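Benwood Under-Counter Water Filter
Section 3: Flushing a new cartridge

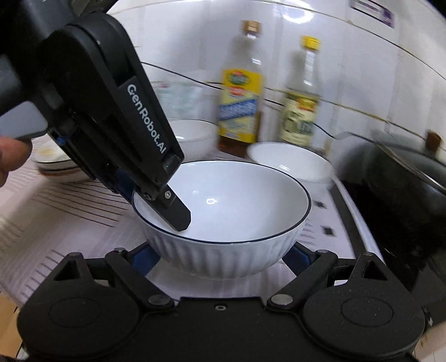 Fig. 7. White bowl with blue rim on a tiled countertop.

Flush every new cartridge before you drink from the filter tap. The first water through may look gray. This is fine carbon dust and is harmless.

You will need a bowl or jug and a dry towel.

1. Check that the cartridge is turned fully to the right and that the arrow on its label lines up with the mark on the head.
2. Open the cold supply valve a quarter turn. Wait until the hissing stops, then open it all the way.
3. Feel under the head and along both hoses for drips. If a joint is wet, close the valve and go back to Section 2.
4. Open the filter tap and let it run for 15 minutes.
5. Close the tap and leave the system to stand for an hour.
6. Fill a white bowl from the tap. Dust shows up best against a light surface. If the water is still gray, run the tap for 3 more minutes and check again.
7. Press and hold the reset button until the light blinks green.

CAUTION: Connect to the cold line only. Hot water will damage the cartridge and the head seal.

Note: Cloudy water that clears from the bottom up is trapped air. It may come back on and off for the first few days.

Note: A cartridge treats nearly 200 gallons. Write the date you fitted it on the label.

Continue to Section 4, Changing the cartridge.

Rev. Oct 8, 2018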